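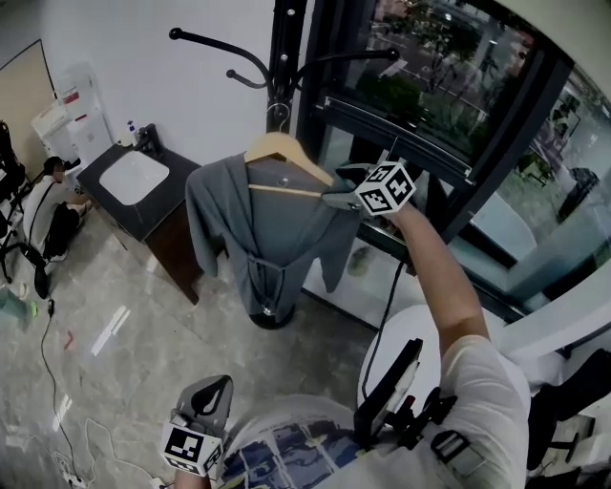

3. Hardware and Collection Setup

Figure 1. Garment handling with the handheld grippers. The right gripper holds the shoulder area of a gray wrap on a hanger. Each gripper carries a cube with fiducial markers.

3.1 Grippers

The two grippers were built in the shared workshop at Henelside, where the authors rent bench space by the month. Both follow the same drawings, which we refer to as the Roneck design. Most of the parts were printed on the workshop's own machines, and the rest came from general hardware suppliers. The first pair was finished in December. Its fingers slipped on knit fabric, so we reprinted them with a more rounded tip before starting the recordings used in this paper.

Each gripper has a marker cube fixed to it (Figure 1). We chose a cube over a single flat tag because the wrist turns a great deal when clothes are being handled, and a flat tag is soon seen edge-on. The position of the cube relative to the fingertips is measured once after assembly and again whenever a finger is replaced. D. Tóth wrote the calibration script - it takes 17 still views of the cube against a printed board and solves for the offset.

The operator also wears a rig on the chest, held by straps. Strap length is adjusted for each operator and then left alone until the session ends, as small shifts of the rig were the main source of drift in our early trials.

3.2 Garment Task

Garments on hangers were picked as the main task. They deform under their own weight, they swing when touched, and a rack with curved hooks gives several places for fabric to catch. The gray wrap in Figure 1 was one of the harder items. It has long sleeves and a tie belt that hangs well below the hanger, and a policy that tracks only the shoulders tends to ignore the belt.

Operators were told to grasp at the shoulder area or the collar and to work at their normal pace. No fixed order of motions was given. A trial was limited to 55 seconds and discarded if the garment fell to the floor. In total we kept over 3,000 trials, of which 300 were held out for testing. The held-out trials were chosen by garment, so that no item appears in both sets.

3.3 Room Conditions

We did not use a studio. Furniture stayed where it was and daylight from the window was not blocked. Glossy floor tiles gave reflections that sometimes confused the marker detector, and B. Rathore added a check that rejects any detection whose pose jumps between neighboring video frames. Trials with long gaps after this step were removed by hand - mostly those recorded late in the afternoon.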